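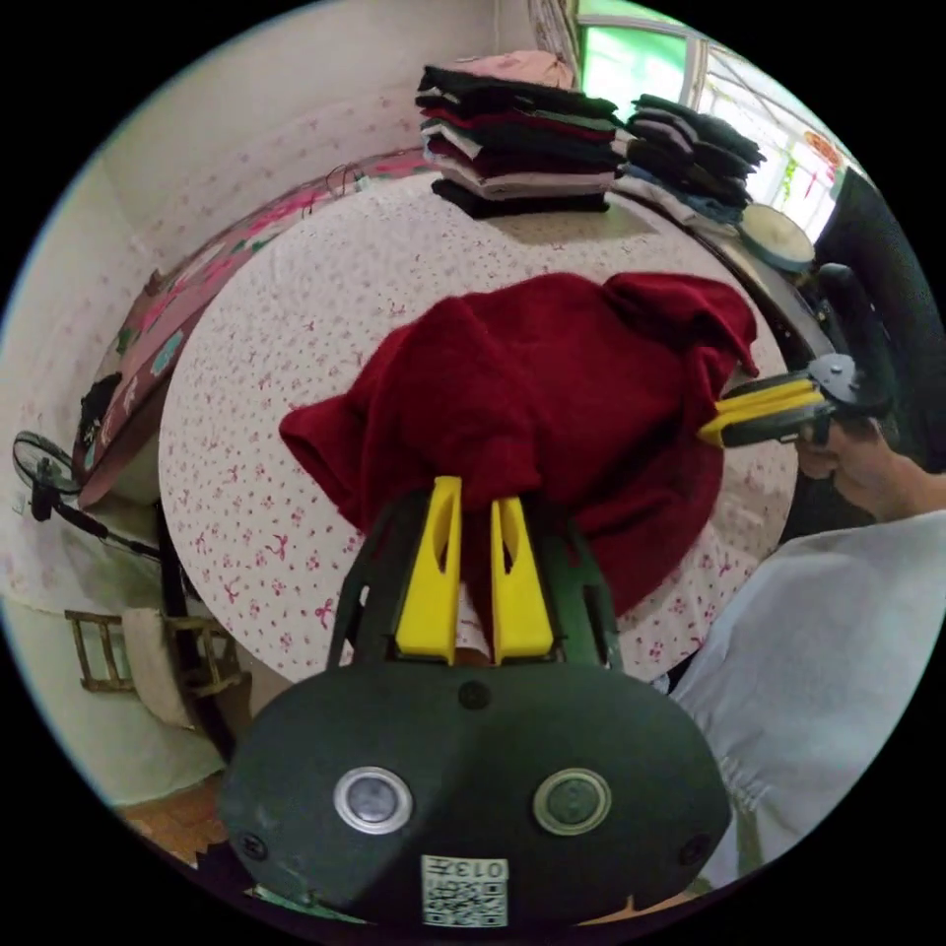

Le pull rouge foncé, encore en boule, et mes deux piles derrière

Forum Koppel > Maison > Rangement du linge

melahat_erturk
Coucou tout le monde ! Grand tri de mai chez moi, et je me régale (si si). Tout passe par la nappe à petits nœuds, puis ça part en pile. Vos méthodes pour les grosses mailles ?

Bistness
Roulé, toujours ! Une maille pliée garde la marque, j'ai arrêté il y a des années.

Lucinda A.
Pas d'accord, roulé ça gonfle et ça prend toute l'étagère. Plié en trois, manches rabattues dans le dos - et un carré de 30 cm, impeccable.

melahat_erturk
Lucinda, j'adore ta version ! J'ai essayé aussi.
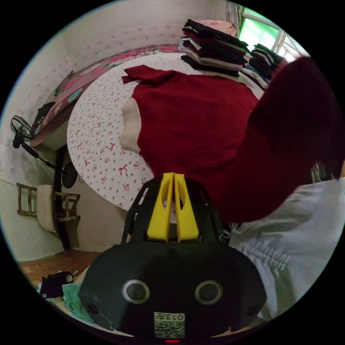

Le pliage en trois demande surtout de la place, et c'est là que je bloquais. Il faut étaler le pull à plat avant de toucher aux manches, sinon tout part de travers. Avec du rouge foncé sur un tissu clair à petits nœuds roses, on voit tout de suite le moindre faux pli, un bonheur !

Bistness
Mouais. Et tes hautes piles, elles tiennent ? Un pull de 500 g en haut et patatras.

Lucinda A.
Les lourds en bas, voyons !

Doltesar
Pareil que Lucinda, sauf le mohair, que je roule.

melahat_erturk
Bon, je roule le mohair et je plie le reste. J'attaque les écharpes ce soir !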